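Gripper pads losing pressure while holding glazed jars — cause and reporting

Reading time: 2 minutes

Posted by Yeom

Our household tasks group operates two hand-held Gornari grippers. During the August session, the first unit twice released its hold on a glazed ceramic jar without any movement of the trigger. The log shows grip force falling from 238 to zero within one reading. The fault code was cleared before it could be recorded. May the unit remain in service, and must the matter be reported?

Alen
Clean the pads. Glazed surfaces are slippery and ours did the same thing.

Trusteo Support Desk
Cleaning is advisable but does not account for a force reading of zero. A sudden loss of this kind usually indicates a worn trigger cable or a loose connector. The unit should be withdrawn from use until the cable has been inspected, and the log should be kept unaltered. Cables are due for replacement at 1000 cycles.

Glassware should be moved well clear of the work area before any retest — a dropped jar can damage more than itself. 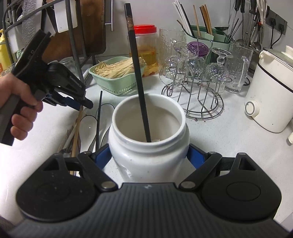
Category: Faults and Safety

An unintended release is reportable even where there is no injury or breakage. Please submit the form with both log files attached and state the colour of the pads, which are blue on the unit shown.

2 comments · 2 shares

Contact the moderators | Back to top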